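我们社团这学期换了一套仿真练习包，名字叫 Dokine，由 Trernberg 出品。用了一个多月，把感受写下来，给同样带学生做机械臂项目的老师和社长参考。写于2018年10月27日。

## 背景

我在学校的机器人社负责软件组。社里固定来的学生有15个，大多是高一高二，会一点 Python，没碰过真的机械臂。以前我们用 Hennessy 的教学套件，一台实物小臂，大家轮流上，一次活动轮到自己的时间很短，舵机还经常烧。Apinya Meesuk 老师在六月提议改用仿真，先在电脑上把动作练熟，年底再去借实物。

Dokine 是一个本地安装的软件包，带场景、任务脚本和一本练习册。教育授权一年528元，按社团算，不按人头，这一点对我们很合适。

## 安装

安装包不算小，机房的网下了一下午。第一次启动会编译着色器，屏幕停在加载界面，有两个学生以为死机，强行关掉，结果要重来。说明书里提到了这件事，但写在附录里，建议挪到第一页。

显卡要求写的是“独立显卡”，我们机房有几台集成显卡的旧机器也能跑，画面卡，物理计算还算正常。低配机器请把阴影关掉，差别很明显。

## 练习内容

练习册分四个单元：关节运动、末端定位、抓取、操作带杠杆的夹具。前两个单元比较常规，学过坐标系的学生两次活动就能做完。值得花时间的是后两个。

夹具那一单元的任务是把夹爪移到桌上的小夹具前面，对准，再去碰它的活动部分。软件同时给手部视角和外部视角，学生可以随时切换。手部视角是圆形的广角画面，桌边会变弯，刚开始很多人不适应，拿画面里的直线去估距离，估出来偏得厉害。Ultan Moriarty 在这里卡了两次活动，后来他改成先在外部视角里把高度定下来，再切到手部视角修水平位置，顺利多了。

两指夹爪张开以后，手指在画面下方左右各一边，目标落在中间的空隙前方。练习册教学生用两个指尖当准星，这个办法简单，也好教。 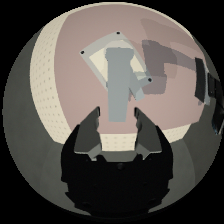
## 外部视角

外部视角可以自己摆位置，默认是从桌子侧面看过去。我一般让学生用它检查两件事：前臂下来的角度会不会让手腕别住，手指底端离夹具的立柱顶部还有多远。手指和立柱很近的时候，手部视角里几乎看不出高度差，侧面一看就清楚。

影子也有用。桌面是单色的，夹具的影子拖得很长，开着阴影时，学生能从影子的位置判断东西是立着的还是平放的。前面说低配机器关阴影，这里就要吃一点亏。

机械臂模型做得细，关节盖、法兰、夹爪连杆都有。Iolo Rees 负责画社团展板，他直接从软件里截图，没有另外建模。房间做得很简单，灰墙加花砖地，没有别的摆设，对练习没有影响。

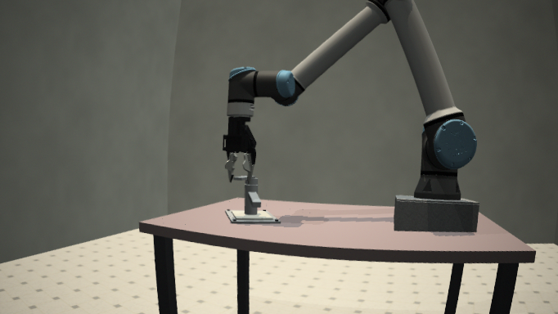
*外部视角：夹爪位于夹具上方*

## 脚本接口

接口是 Python 的，函数名还算规矩，移动、开合、读关节角各有一个函数。文档只有英文，学生看得慢，Úna Ó Conaill 整理了一份中文对照表，放在社团共享盘里，后来大家基本只看那份表。

报错信息写得差。目标点超出工作范围时，它只返回一个编号，要去手册里查。我们碰到最多的是184，意思是逆解失败。初学者看到编号不知道该改哪里，我让他们遇到184先把目标点往底座方向收一点，再试。希望下一版能把文字说明直接打出来。

另外，每次运行的日志会覆盖上一次的，要保留就得自己改文件名。有个小组因此丢了一次比较好的结果，只好重跑。

## 和 Istetard 的比较

选之前我们还试过 Istetard 的试用版。它的界面好看，有中文，拖拽式编程上手快，适合初中。问题是碰撞做得粗，夹爪有时会穿过物体，学生以为自己做对了。Dokine 界面朴素，碰撞可靠些，手指蹭到夹具边会停住。我们的目标是以后上实物，所以选了后者。

## 优点和不足

优点：

- 两个视角切换方便，能让学生自己找出定位误差
- 授权按社团计算，机房和家里都能装
- 夹具任务的难度有台阶，快的学生不会闲着

不足：

- 没有中文文档
- 报错只给编号
- 日志会覆盖
- 练习册里没有答案，只有评分标准，带队的人要先自己做一遍

## 给打算买的人

如果学生完全没写过代码，先别买，或者只用前两个单元。如果社里有人能写简单的 Python，又有几台带独立显卡的电脑，可以买。授课建议两人一台，一个看手部视角报位置，一个改脚本，中途交换。我们试过一人一台，问问题的人太多，我顾不过来。

评分给4分，满分5分，扣掉的一分主要是文档和报错。最后一个单元还有两组没有做完，下个月他们交了再补充这部分的用时。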